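Search this site
Search
Enter keywords
All news Teams Events

Brusport to run second Jalten in endurance series, declines to forecast results

Brusport will enter a second Jalten prototype in next season's endurance series, beginning with the opening round in March. The team signed the agreement with its engine supplier, Teltetti, after a winter of talks that was twice reported as finished when it was not.

Readers of motorsport announcements will be used to hearing that a new car is a game changer. Brusport would prefer to see it complete a race first. The Jalten covered 1076 miles in private testing, and that figure needs some care. Most of those miles were run in cool weather, on a smooth circuit, with no other cars on the track. The longest single run was 83 laps. None of it tells us much about a night stint in traffic on worn tires.

"I have read a lot of winter test reports, and I have written a few of the bad ones," said team director Wing-yan Chu. "Every car is fast when you choose the day and the fuel load. I'd like to know what it does when the track is hot and the driver has been in it for two hours. We don't have that answer yet, and I'm not going to pretend we do."

The second car will use the same chassis and gearbox as the first. Teltetti has supplied a revised cooling package, which it says will allow the engine to run at full power for longer. Brusport has asked for the data behind that claim and has received part of it. Until the rest arrives, both cars will start the season on the older, more cautious engine settings.

Tsang, the team's brake supplier, has extended its contract for 2 years. The new pads are meant to last an entire race without a change. The team's own numbers from testing fell short of that, although the wear was more even than last season. A pad change remains in the race plan for both cars, and the crew will keep practicing it.

Running two cars also costs more, and the case for it is less clear than it is often made to sound. A second entry gives engineers more data, but only if there are enough engineers to read it. Brusport has added 20 people to its race staff, most of them in the garage and on the timing stand. Chu had asked for more.

"People tell me two cars means twice the chance of a podium," Chu said. "Last year one car gave us plenty of ways to lose. The extra crew should help with that. Ask me again at the halfway point."

Driver lineups will be confirmed before the opening round. Several names have appeared in print in recent weeks, and the team has signed none of them. The existing drivers will stay with the first car.

No target has been set for the championship. The team will publish its full test times, including the slow ones, ahead of the first race.

Related news
Brusport explains early retirement at season finale
Teltetti engine update delayed again
Tsang brake contract: what was agreed
Jalten test program moves to second circuit

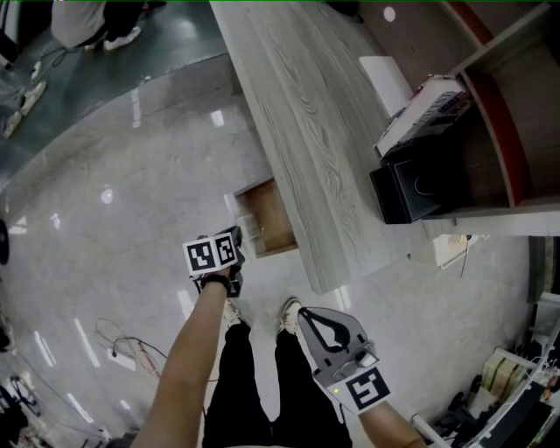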